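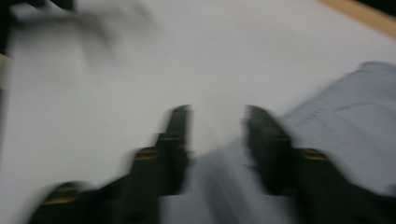 岩心薄层描述工作应在岩心剖切、编号并完成深度归位之后进行。描述人员在开始本章操作前,须确认所领岩心盒与 Dimum 系统中的登记记录一致,并已阅读第二章关于井号和取心筒次的规定。工作台面应保持洁净、颜色浅淡;擦拭布宜选用与砂岩、泥岩碎屑易于区分的颜色,图中的灰蓝色布料即为合用的一种,含绒毛较多或易掉色的布料不得使用。擦拭仅限于剖切面,岩心外表面的深度标记和方向线不得触碰。

## 3.2 薄层描述与录入

本节适用于砂泥岩互层段,尤其是单层厚度小于测井纵向分辨率的层段。块状砂岩段按 3.1 节执行。

1. 打开 Dimum 系统,进入“岩心描述”模块,选择井号与筒次。Osska 区块各井须选用“Osska 薄层”模板,其余区块选用通用模板。
2. 核对筒次顶、底深度。系统显示的深度为钻井深度,尚未校正至测井深度。
3. 用喷壶将剖切面均匀润湿,待表面积水流净后开始观察。含盐或含膨胀性黏土的岩心改用轻质矿物油,并在“备注”栏注明。
4. 自顶至底逐层量取厚度,读数记至毫米。层面倾斜时,沿岩心轴线量取,同时记录视倾角。
5. 录入岩性、粒度、分选、颜色及沉积构造。颜色以湿色为准,采用色卡编号填写。
6. 对每一层的顶、底接触关系作出选择:突变、渐变、侵蚀或不明。岩心破碎处一律选“不明”。
7. 单层厚度不足 8 毫米且连续出现时,可合并为“互层组”,但须填写砂岩累计厚度和层数。
8. 每描述完一盒,点击“暂存”。整筒完成后点击“提交复核”。

> **注意:** 合并后的互层组不能再拆分。如需恢复单层记录,应由复核人员退回整筒,重新录入。

> **警告:** 使用稀盐酸检验碳酸盐胶结物时,必须佩戴护目镜和手套,滴酸位置应避开已标定的取样点。滴酸后用清水冲洗,并在系统中登记滴酸深度。

### 3.2.1 岩心与测井深度归位

1. 在“曲线”页面载入岩心伽马与测井伽马曲线。
2. 选取至少 2 个特征明显的对应点,优先采用厚层泥岩的底界。
3. 点击“试算”,查看各点的深度差。同一筒次内深度差不一致时,应检查岩心是否有缺失或倒置,不得直接采用平均值。
4. 确认后点击“应用归位”。原始钻井深度由系统保留,可随时调阅。

砂泥岩薄互层在常规电阻率曲线上往往呈现为一条平缓的中等数值段,与泥质砂岩难以区分。归位完成后,描述人员应将岩心统计所得的净砂岩厚度填入“对比”栏,供储层解释人员使用。不得根据测井曲线的形态回头修改岩心描述。

以 Kuzmenko 剖面为例,该井第二筒岩心共录入 273 层,其中 70 层为砂岩。提交时未合并任何互层组,可作为单层录入格式的参照,调阅路径为“参考井 > Kuzmenko > 第二筒”。

### 3.2.2 复核

复核人员须抽查每筒岩心的顶部、中部和底部各一盒,对照实物检查厚度和接触关系。对记录有异议的,在“复核意见”栏逐层填写,不得代为改动。两次退回后仍有分歧的筒次,转交 Tastex 岩心库技术组处理。

技术组联系人:

- 描述规范与模板:Roya Nikzad
- 系统权限与数据恢复:Jhosep Tello

### 3.2.3 常见提示信息

| 提示 | 处理方法 |
|---|---|
| 层厚合计与筒长不符 | 检查缺失段是否已登记为“未取得” |
| 湿色未填写 | 返回第 5 步补录 |
| 归位点不足 | 增加对应点后重新试算 |
| 模板与区块不匹配 | 退出筒次,更换模板后重新进入 |

更换模板会清空未暂存的内容。

*本节修订日期:2020年10月26日*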